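Looking After Your Cutting Boards (and the Counter Around Them)

Posted Dec 11, 2018

I get more mail about cutting boards than about anything else on these pages, which tickles me, because for years I treated mine terribly. I left them standing in the sink, I ran one through the dishwasher (once!), and I wondered why they split. So pull up a chair, and I'll tell you what I do now.

The main thing is oil. Food-grade mineral oil from the drugstore is fine, the plain kind, and you want more of it than you think. Warm the bottle in a bowl of hot tap water, pour a good puddle in the middle, and rub it out to the edges with an old T-shirt. Don't forget the ends, where the grain is open and drinks it up like nobody's business.
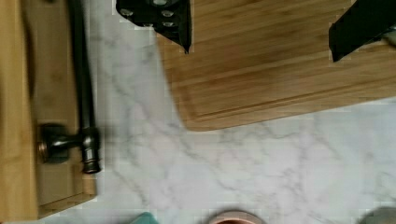

Leave it overnight if you can stand to, then wipe off whatever is left. A new board wants 3 coats, a day apart. After that I do mine every 28 days, and I know that sounds fussy, but the water bill comes then and it reminds me.

For smells, and onion is the worst of them, scatter coarse salt over the board and scrub it with half a lemon, cut side down. Let it sit while you put the coffee on, then rinse quickly and dry it right away with a towel. Stand it on its edge to finish so both sides get air. A board left flat on a damp counter will cup on you sooner or later, and then it rocks every time you chop.
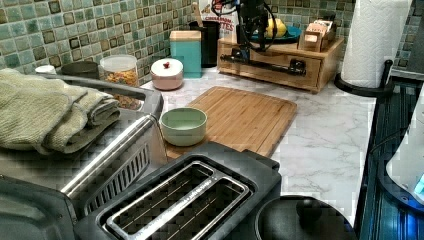
If yours has already cupped, lay it hollow side down on a damp dish towel overnight. My Brokeck board came back almost flat that way last April, and I'd had it down for kindling.

A few odds and ends for the rest of the counter:

- Wipe up lemon juice and vinegar from marble as soon as you spill them. Acid leaves a dull spot that no amount of rubbing will lift.

- Clean tile grout with baking soda and water mixed to a paste, and an old toothbrush. Go gently and rinse well.

- Unplug the toaster, let it cool, and shake the crumbs out over the sink. I'm always a little ashamed of how many there are.

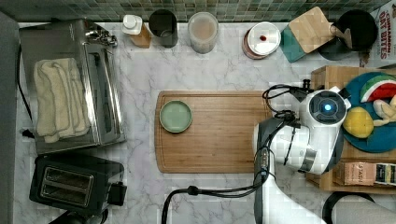

- Keep a folded damp cloth under your board while you cut. It stops the sliding, and it costs you nothing.

Deep knife marks can be sanded out by hand, going with the grain, and then you oil it all over again as if it were new. Take your time over it and put the radio on.

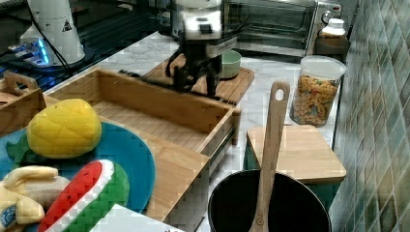 Khanyisile Engelbrecht writes that she adds a little beeswax to her oil, melted together in a jar set in a pan of warm water, and that her boards shed water much longer for it. She uses one part wax to four of oil, and buffs it the next morning with a dry cloth. I've got a jar cooling on the windowsill as I type!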